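Grelell Snap-Off Utility Knife, Pale Pink
Item 2603 — sold singly or in a box of 40

We have carried a good many craft knives at Valtcombe over the years, and if you have ordered from us before you will know we are fussy about them. The Grelell is the one that stays by the packing bench, gets borrowed, gets put in somebody's apron pocket and is asked for again by lunchtime. It's a light, slim, everyday cutter with a segmented steel blade, and it comes in a soft pink that is very easy to spot in a drawer full of gray and black things (this was more or less the reason we picked the color, although plenty of you have written in to say you simply like it, and so do we).

The blade slides out of the handle with your thumb and clicks as it goes, so you can stop it wherever you want it. For opening mail or trimming paper, one or two segments is plenty. For thicker stuff you'll want more blade out, and you should go slower too. When the tip gets dull, retract the blade until just the one segment is showing, hold that segment with pliers along the score line, point it well away from yourself and bend it off. Please wear eye protection for this, and put the old pieces in something with a lid. A mint tin works nicely.

What people use it for

Mostly boxes, of course, but we hear about all sorts of things. Nuria Lencho, who runs our Saturday-style paper workshops every May, buys them for her classes and has her students cut down poster tubes, wrapping paper cores and mailing tubes for pencil cups, cable tidies and seed starting pots. Cardboard tube is a fine test of a knife because it's wound in layers, and a tired blade will drag at the paper and peel it up instead of going through. Even with a sharp one you can expect a little fuzz where you start, especially at the rim.

Her advice, which we pass along gladly: stand the tube up on something steady, set the tip at the rim, and start with a shallow cut. Go over the same line several times and let each pass take a bit more. Keep your holding hand below and behind the cut. If you want a clean ring all the way around, wrap a strip of paper around the tube first and tape it to itself, then follow the edge of it.
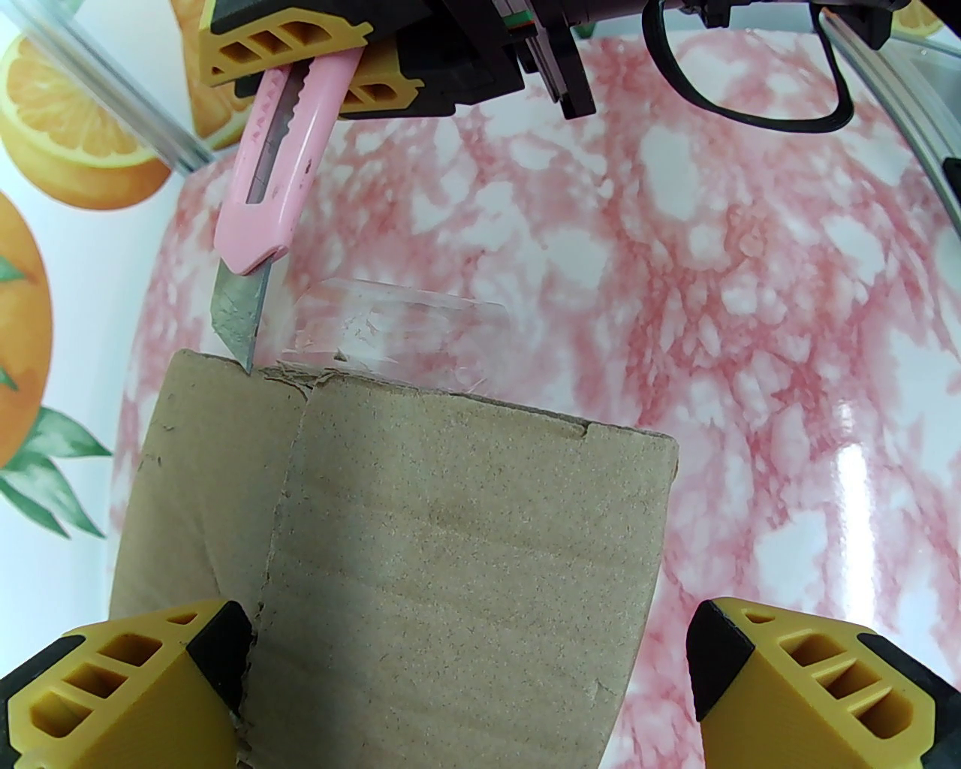 A light rub with fine sandpaper takes care of any fuzzy edges afterward, and if the seam has started to lift you can stick it back down with white glue and a rubber band. Leave it an hour or so before you paint.

Does it fit other blades?

The Grelell takes our own Bravo refills, sold in packs of ten. We've also tried the Hestero blades, and they fit, though they feel a touch looser in the channel and we like the Bravo better for heavier card. Florin Pop in our returns department has been through more than 500 cartons with one handle and is still on it, with fresh blades along the way, naturally.

Good to know

Not a toy, and not for small children. Older kids should have a grown-up beside them. Retract the blade every time you set the knife down, even for a second. Don't use it to pry lids or scrape paint — the segments are made to snap, and they will.

The handle can be wiped with a damp cloth. Sticky tape residue on the blade comes off with a drop of cooking oil on a paper towel, then dry it well.

Schools and clubs ordering larger quantities, up to 1000 pieces, are welcome to write to us for a price. Add a line about what you're making, too. We do like to hear.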